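Bar Soap and Soap Dishes: Questions We Get a Lot
Albridge Soap, the help page

We make bar soap in a small building behind a tire shop. People write to us with questions, many of them after something slimy has happened in a bathroom. These are the ones that keep coming back.

Why does my bar turn to mush?
It's sitting in water. A bar of soap is built to dissolve, and it doesn't know you've left for work. Get it up off the wet surface and most of the mush goes away. If two people shower back to back, keep 2 bars going and switch them, so each one gets a chance to dry.

What kind of dish should I get?
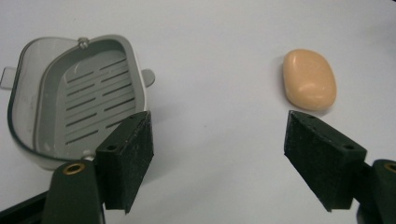 Drainage matters more than looks, and we say this as people who once sold a very handsome dish with no holes in it. You want the bar held above whatever drips off it. A slotted insert like the gray one in this plastic dish, with its rows of narrow slits, gives the water somewhere to go that isn't the bottom of your soap. Tip out the part underneath now and then. You'll know when you've waited too long.

Do you still sell the Namar dish?
No. See "very handsome," above. If you own one, it holds paper clips nicely.

Can I close the lid on a travel dish?
For the trip, sure. Once you get where you're going, open it. A wet bar shut in plastic overnight comes out with the texture of pudding, and hotel towels deserve better.

How long does a bar last?
Our Grecu bar goes 30 days with one person using it daily and a dish that drains. Teenagers void this estimate.

What do I do with the little piece at the end?
Wet it, wet the new bar, press them together and leave them alone until morning. Some customers save their slivers in a jar for years — we don't ask.

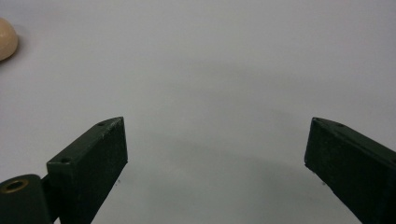

If pressing doesn't work, the sliver is probably too dry. Soak it for a minute and try again, or drop it in a mesh bag and use it for scrubbing your hands after yard work.

How do I clean the dish?
Hot water and an old toothbrush. Run the bristles along the slots instead of across them. You don't need a cleaning product, as the stuff you're removing is soap.

Where should I keep the dish?
Out of the spray. The edge of the tub right under the shower head is the most popular spot and the worst one. A shelf or the far side of the sink will do, on a flat surface you can wipe. 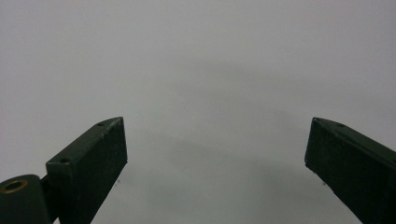
Ordering and returns

Can I return a bar I've used?
Please don't. If it smells wrong or arrived in pieces, write to us and we'll send another.

Is the Josix scent coming back?
In December, for 9 days or until we get sick of smelling it.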